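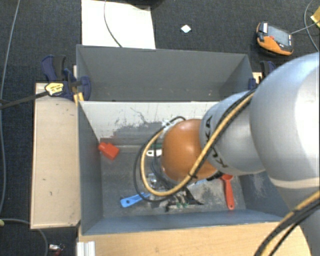 The KUKA arm over the near bin, with the two bins clamped together.

Workshop notes: sorting arm

Ott Ramanauskas and Ieva Raudsepp have moved the arm project to the back of the Orncombe workshop. Hose and cable are tied together just below the orange joint, and Ott wants a longer loop there before the next run. October's log shows 166 picks, with seven stops for snagged lines. The red block gave the least trouble. Thin handles are still hard. Ieva is rewriting the approach angle for those. Spare bar clamps are welcome; leave them with Dindo Barredo.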